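About Greltell

Greltell is a small cooking school in Pukholm, and we love nothing more than a room full of people making dinner together. We opened in July with six students, one borrowed stove and a stack of handwritten recipes, and it has been a happy sort of noise ever since!

Our classes are for home cooks of every level. Some people come to us never having boiled an egg, others have been baking bread for 40 years and want to get their heads around pastry (we all do). Groups are kept to eight, so there is always room at the counter and time for questions.

The Prindis Course is our longest one and probably the one we're proudest of. It starts with knife skills and stocks, moves on to sauces and roasting, and finishes with a meal that the group plans and cooks for their friends. The full course costs $189 and that covers all ingredients, an apron and the recipe booklet. 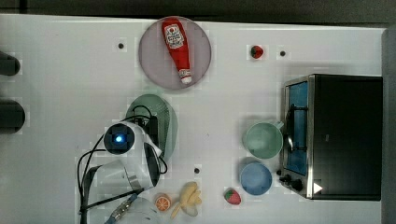

We also run Wi, our after-school club for kids ages 8 and up. They chop, they stir, they taste everything – and they go home with something for the family to try. Last term's favorite was dumplings, by a mile.

Want to join us? New dates go up at the start of each term, and you can put your name on the waiting list for any class that's full. Drop in and say hello if you're passing, the kettle is usually on.

Page updated 19 Mar 2022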